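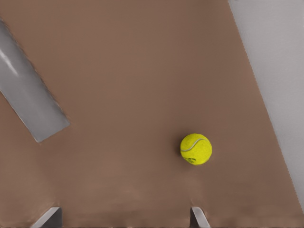
Pelota de tenis sobre superficie marrón.

Incidencia 2.228 - Caldera Plular, segunda planta
Estado: cerrada, con una tarea pendiente
Apertura: junio de 2025
Responsable: Simone Fontes
Instalación: edificio Tastetti, calefacción y agua caliente sanitaria

Descripción del cliente
"El agua caliente va y viene." No hay más texto. En el campo de urgencia han marcado "crítica" y en el de horario de acceso han puesto "cuando podáis, pero antes de las nueve".

Entrada 1
Llamo al cliente para que me aclare el "va y viene". Me explica que en las duchas de la segunda planta el agua sale caliente un par de minutos, luego fría, luego otra vez caliente. En la primera planta no se queja nadie, aunque en la primera planta solo hay un lavabo y un archivo. Pido que no toquen nada hasta que vaya. Me dicen que ya han tocado.

Entrada 2
Primera visita. Caldera en marcha, sin código de error en pantalla. Presión del circuito de calefacción correcta en frío. La consigna de agua caliente está en 55 grados, que es donde la dejamos en la última revisión, así que lo que hayan tocado no era eso.
Abro el grifo de la ducha más alejada y cronometro. Quemador encendido, temperatura de salida estable, y de pronto el quemador se apaga con el grifo todavía abierto. Vuelve a arrancar al rato. La caldera cree que nadie está pidiendo agua.
Sospecha número uno: el detector de caudal. Desmonto, limpio el filtro de entrada (tenía arenilla, nada escandaloso) y vuelvo a montar. La prueba sale bien tres veces seguidas. Me voy con la sensación de haber terminado demasiado pronto.

Entrada 3
Llama el cliente. Va y viene otra vez. La sensación era correcta.

Entrada 4
Segunda visita. Sustituyo el detector de caudal por uno nuevo de Kristiansen, referencia compatible según catálogo. Compatible, en este caso, quiere decir que la rosca entra y el conector no. Pido el adaptador. El distribuidor, Bruvance, lo tiene en stock en la web y en ningún otro sitio.
Dejo montado el detector antiguo. El cliente pregunta si entonces he venido para nada. Le digo que he venido para descartar cosas, y me mira como se mira a un fontanero que dice eso.

Entrada 5
Bruvance confirma el envío del adaptador. Plazo: 5 días. Mientras tanto reviso los planos de la reforma y encuentro que al cambiar la grifería se puso un puente entre fría y caliente para una futura toma de limpieza. La toma no llegó a instalarse. El puente sí, con su llave de paso, detrás del registro del pasillo.
Pregunto por teléfono si alguien ha abierto ese registro. Silencio. Después: "Estaba suelto y lo cerramos bien". Pregunto si al cerrar el registro movieron también alguna llave. Silencio más largo.

Entrada 6
Tercera visita. Llave del puente abierta a medias. Con esa posición, la fría se cuela en la línea de caliente en cuanto alguien abre otro grifo, baja el caudal que pasa por la caldera y el detector, que el pobre funcionaba perfectamente, corta el quemador. Cierro la llave. Compruebo además la retención de la línea de caliente: pierde un poco, de modo que ayudaba a la fiesta.
Cambio la válvula de retención. Pruebas:
- Una ducha abierta, diez minutos: temperatura estable.
- Dos duchas y el lavabo de abajo: baja ligeramente al abrir el segundo grifo y se recupera. Quemador sin cortes.
- Apertura y cierre rápido del mezclador: sin cortes.
Precinto la llave del puente con una brida y una etiqueta que dice NO ABRIR. Debajo alguien escribirá algo, pero ya no será asunto de esta incidencia.

Entrada 7
Llega el adaptador de Bruvance. Correcto, bien embalado y completamente innecesario. Queda en el almacén junto con el detector de Kristiansen, por si aparece otra caldera de este modelo con una avería de verdad en esa pieza. No se factura al cliente.

Causa
Llave de puente entre fría y caliente parcialmente abierta, agravada por una válvula de retención con fuga.

Solución
Cierre y precinto de la llave. Sustitución de la válvula de retención. Limpieza del filtro de entrada.

Pendiente
Anular el puente con tapones en ambos lados. Hay que cortar el agua de la planta y el cliente quiere hacerlo "un día que no moleste". Le he pedido que proponga fecha - sigo esperando.

Nota para quien coja la próxima de este edificio: mirad el registro del pasillo antes de pedir piezas. Se abre con destornillador plano. El de estrella que hay colgado al lado es de otra cosa.

S. Fontes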